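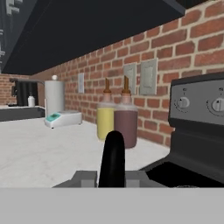
Figure 6. Rendered kitchen counter with a yellow and a purple-brown squeeze bottle, brick wall behind.

4.2 Why people put off camera updates

I went into this part of the study pretty sure I knew what I'd find. I update my own cameras the evening a new version comes out, and I figured anyone who didn't was just busy. The 434 owners who filled in the Stondum survey set me straight fast. Plenty of them had read the release notes, liked what they saw, and still left the old version in place for months.

The reason that came up again and again in the written answers was fear of losing settings. People spend years getting their buttons and menus the way they like them (I do too, and I get grumpy when a dial does something new), and they don't trust the backup file to bring it all back. On the Randine body they were half right. Its settings file saves the custom buttons but leaves out the autofocus presets, and the manual mentions this in a footnote I missed twice.

The second reason was timing. Wedding and sports shooters told me they won't touch a working camera in the middle of a season, and one wrote that July is "completely off limits" for anything but charging batteries. I can't argue with that. A few said they had skipped a whole version this way and then went straight to the next one.

Battery rules caused more trouble than I expected. The Randine won't start an update below 50 percent charge, while the Emgate wants 75 and says so only after you've copied the file to the card and dug through the setup menu. Several people gave up right there and, by their own account, forgot about it – in one case until the following spring.

I also asked where owners go for help. The maker's own support page did worse than I'd guessed, and the Moriarty user forum did a lot better, mostly thanks to one long pinned thread where people post what broke and what didn't. I read that thread from start to finish, which took me two evenings and was a lot more fun than it sounds! I didn't code the posts, though, so I'm using them only as background.

One caution before the next section. These are people who chose to answer a survey on camera firmware, so they're likely keener than most, and I'd expect the delays among ordinary owners to be longer than the ones I report in 4.3.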